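Teaching the arm to press switches: a small gallery

Updated August 8, 2021

Before the arm can do a task alone, a person has to do it through the arm, many times. We call one such try a demonstration. All the work on this page was done in our simulator, Ban, with the operator moving a hand controller and the arm following. The task is the switch panel, which looks easy and gave us more trouble than the drawer task we did before.
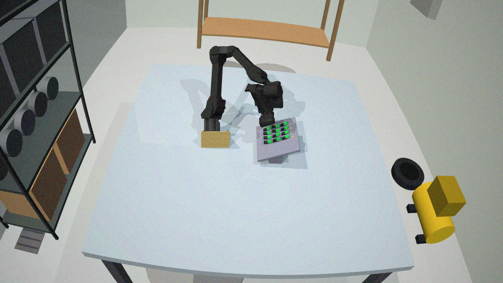 Stiltthorpe Remote Handling Club - Simulation Group

The arm over the switch panel, with its tip close to one edge of the board. The panel lies tilted on the table, and new operators have difficulty with this. Their hand wants to go straight down, but the push should follow the slope of the board. We ask each new person to practise for 2 evenings before we record anything. In the practice hours we also change the speed setting in Tronari, our control program, until the movement feels natural for that person. I use the slow setting myself, even now.

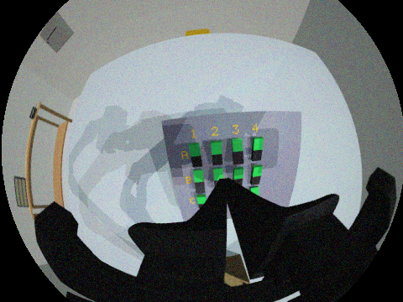
Cika asked whether the operator should hear which switch is next, or read it from a list. We tried both. With a spoken call such as "B2" the eyes can stay on the panel, so we kept the spoken call. The letters A to C and the numbers 1 to 4 are printed beside the switches, and you can read them in the close view above. You can also see the main difficulty of this view - the gripper covers part of the grid when it comes near. An operator learns to look first, remember the place, and then move in. If the operator waits too long to decide, the recording has a long pause in it, and the arm may learn the pause too.

We set the goal of 200 demonstrations for the month of August. At this moment 46 are accepted. A demonstration is refused when the wrong switch is touched, or when the arm leans on the board.

The last view is from farther back, along the table. From this side the slope of the board is clear, and also how the gripper points down to it. We use a side view when we check the recordings, to judge the height of the tip.
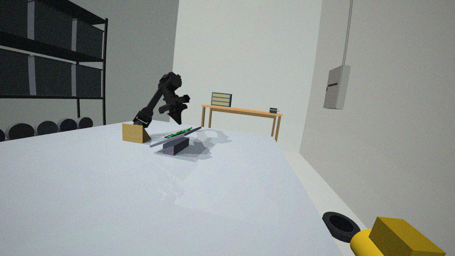 Reader comment, from Tronari forum member oldlathe: I would keep some of the refused ones. When my operators made a small mistake and corrected it, the arm later could correct itself as well. With only perfect tries it got lost after the first error.

We will save the corrected tries in a separate folder from now on, and compare the results at the end of the month.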